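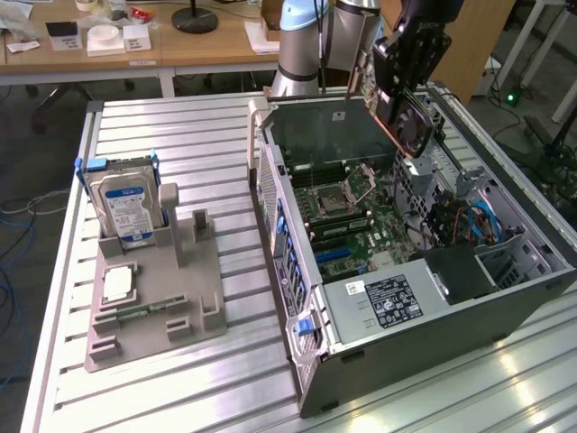

Hafstein's first comment on the draft procedure was that the arm should never be sent home after a stop while it still has a part over an open case. The comment has been adopted. Step 4 below was rewritten to follow it.

Recovering from a Protective Stop During Cooler Placement

Applies to: Skurkside computer assembly cell, program Under, cooler placement routine
Revision date: 2026-01-12

Purpose

This page explains how to bring the cell back into service after the robot stops on its own while carrying a heatsink and fan to the motherboard. It was written after a series of stops in November, in which the controller reported fault 1172 (unexpected contact force) during the downward move. In one case the operator cleared the fault and pressed resume. The cooler came down off center on an open socket and bent several contacts, and the motherboard had to be replaced.

The review by the Sudel maintenance office found that the fixture tray had been refitted after cleaning without its locating pins fully seated. The tray position used by the program no longer matched the real one. Parts were picked up with a small offset, and the offset was carried to the case.

Before you begin

Only staff who have completed cell training may perform this procedure. Two people are required: one at the teach pendant and one at the emergency stop. Do not reach under the gripper at any time while it is holding a part. A gripper that has lost air or power may release its load without warning.

Step 1. Leave the fault on the screen. Record the fault number, the program line and the force value in the cell log. These values are lost when the fault is cleared.

Step 2. Switch the controller to manual mode and set the speed limit to 3 percent. Confirm that the limit is shown on the pendant before going further.

Step 3. From outside the marked area, look at the space between the cooler and the case. If the cooler is touching the case, a cable or the socket frame, stop here and call maintenance. If there is a clear gap, continue.

Step 4. Jog the arm straight up in the tool direction until the cooler is at least 18 centimeters above the highest point of the case. Do not turn the wrist during this move. Once the height is reached, move sideways until the part is clear of the case, and lower it onto a padded surface. Open the gripper only when the part is fully supported. The home command may be used after this – not before.

Step 5. Press the emergency stop and apply the lockout. With the lockout in place, check the following:

Socket: the retention frame should be fully open and the contacts even. Use a magnifier.
Memory: modules should be seated at both ends.
Cables: bundles at the drive cage should be tied back from the path of the arm.
Cooler: the base should be free of scratches and debris.

Step 6. Check the fixture tray. Press down on each corner. A tray that rocks or clicks is not seated. Lift it, clean the holes, refit it and tighten the clamps by hand. Parts held in the tray should be removed first, including any hard drive in its carrier.

Step 7. Remove the lockout and run the tray calibration routine. If the result is outside the limit printed on the cell card, repeat Step 6 once. A second failure must be reported.

Step 8. Run the placement routine in manual mode with the gripper empty, then with the scrap cooler and scrap motherboard. Return to automatic mode only when both runs finish without a fault.

Force limit

The force limit must not be raised to make the fault go away. During the November stops the limit was changed on one shift, and the change was not logged – the next shift had no means of knowing that the protection had been weakened. The setting is now behind a maintenance password.

Reporting

Send the log entry to the Sudel maintenance office before the end of the shift. Attach the calibration result. Damaged motherboards should be bagged, tagged with the fault number and kept for inspection.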